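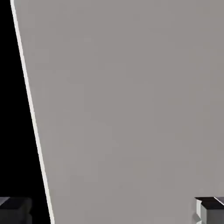 Chapter 5
Working in Simulation Before Working on Hardware

By the time a team reaches this chapter it should have a robot arm that moves when told to, a gripper that opens and closes, and a notebook with the joint limits written down. If any of these is missing, go back to Chapter 4. The exercises from this point on assume all of them.

The chapter follows one student project from start to finish. The team came from the robotics club at Clollandale, a school with one shared arm and far more students than hours to use it. Their entry for the spring competition at Erkivholm was a pick-and-place task: find a small part on a table, grasp it, and set it down inside a marked area. The club's faculty adviser, Iveta Jelínek, allowed each team two evenings a week on the real arm. Everything else had to be done in simulation.

The team named its project Devov and kept a log of every simulated trial. There were 1,588 of them by the end of March. We will use parts of that log in this chapter and the next, including the parts where things went wrong, which make up most of it.

5.1 What the simulator is for

A simulator calculates how the robot and the objects near it would move under a given set of commands. It also draws the result, so that you can look at the workspace from any position you choose. These are two separate jobs, and it helps to keep them apart. A trial can look right and be physically wrong. A table may be drawn in one place while its collision shape sits somewhat lower, and the gripper will pass through the drawn surface before it meets any resistance.

Shengli Tang, who wrote most of the Devov code, lost the better part of a week to this fault. His first entry on it reads: "Fingers go into table. Changed gripper speed. Still go into table." The speed had nothing to do with it. The table model had been scaled for drawing but its collision box had not.

Before running any trial, do the check that the Devov team adopted afterward. Lower the closed gripper slowly onto the bare table at several points, and record the height at which contact is reported. Compare this with the height of the table in the model file. The two numbers should agree to within 1 millimeter.

5.2 Choosing a camera position

The competition rules allowed one camera. The team could mount it on a stand beside the table or on the wrist of the arm, just behind the gripper.

A fixed camera sees the whole workspace and does not move, so its position has to be measured only once. Its weakness is that the arm gets in the way, usually at the moment of the grasp. A wrist camera has the opposite set of problems. It stays close to the fingers and gives a good view of whatever is between them, but it sees only a small part of the table at a time. When the arm is low, the view may hold very little that a program can use to work out where it is. A plain tabletop looks the same everywhere. Only an edge, a mark, or an object gives the program something to measure from.

The team chose the wrist camera and planned around its limits. Each trial began with the arm raised 12 inches above the table for a search, and the program stored the location of the part before the arm came down. During the descent, the stored location was used for steering and the camera image was used only for small corrections.

5.3 Writing the trial log

A log entry is useful only if another person can repeat the trial from it. The Devov log recorded the starting joint angles, the part's true location, the location the program reported, the version of the code, and the outcome. Outcomes were written as one of 8 codes. The team had started with "success" and "fail" and found after a few days that "fail" covered too much — a part never found and a part dropped at the last moment call for different repairs.

Set up your own log before you begin Exercise 5.1. Use the column headings above, and add a column for remarks. Ms. Jelínek required her teams to fill in the remarks before starting the next trial, and we suggest the same rule.

Exercise 5.1. Build the table in your simulator and carry out the contact check in Section 5.1 at nine points. Include one point near each corner. Enter the results in your log and correct the model if any point is out of tolerance.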